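Open day at Jurex, Ritcombe, February 2020

Jurex is teaching its household robot, Ilus, to tidy a room. The company works from an ordinary furnished flat, and 116 visitors went through in small groups. Desta Fikre showed us round.

The lessons start with people doing the chores by hand, filmed from head height. Chairs come first, as they have to be held properly before they can be shifted.

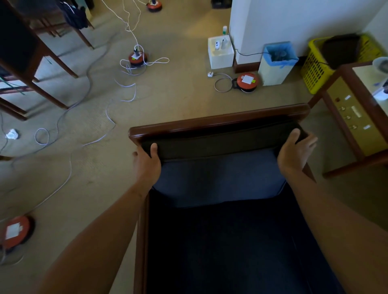

Fikre said cables on carpet are still a problem for the wheels, and the next base should be ready in March. Each chore is recorded 200 times before any training is done.

Soft furnishings are Selamawit Mersha's job. She told us cushions are harder than chairs. They change shape when held, and dark fabric is difficult for the software. 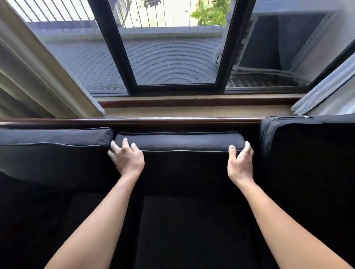

Mersha expects to finish the sofa work first and then go on to bedding. Tea was served at the Bogale works next door. Parking is limited, so take the 237 bus.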